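Gomura wardrobe cabinet, white with dark gray lining

I sell a lot of plain white cabinets, and most of them look like a fridge once you open the door. The Gomura is the one I kept for my own hallway. The outside is white all over, but the inside is lined in dark gray, so your coats and bags don't float around in a glare every time you go looking for a scarf (my old one was like that, and I hated it!).

You get a drawer at the top with a metal bar handle, and I like that it's a bar and not a knob - you can hook two fingers over it with your arms full of laundry. Under the drawer is the open compartment with a white shelf across it. I keep hats up there and let everything else pile up underneath, but you may be tidier than me.

It comes flat, so set aside an evening in September or whenever the weather turns. My friend Cempaka Tuhumury put hers up in 3 hours with a pot of tea on the go, and she'd never built anything bigger than a spice rack. Get a second person in for the tall panels. They're long and a bit awkward, and it's so much easier when one of you holds while the other fiddles around inside the cabinet.

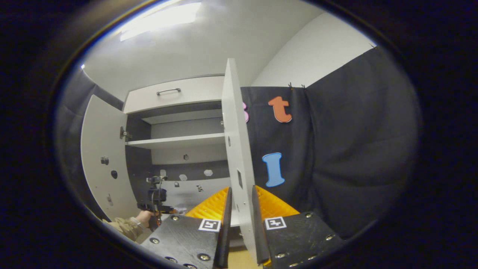 Check which way up each panel goes before you tighten anything. I got one upside down on my first try and had to back out every screw, muttering the whole way. Lay them on a blanket so the white doesn't get scuffed, and leave the door for last. The hinges can be nudged a little afterward if the gap looks uneven.

For cleaning I use a damp cloth and nothing fancy. The gray lining hides fingerprints well, the white doors less so, especially with kids in the house.

Price is 154, and delivery is 26 on top. Aiman Ngui does our local drop-offs and will carry the boxes up to the second floor if you ask when you order. Pickup from the Prisusside shop is free - come after 3 in the afternoon, when the loading bay is clear, and bring a car with seats that fold down.

Spare hinges and shelf pins are kept behind the counter, so just email me if you come up short.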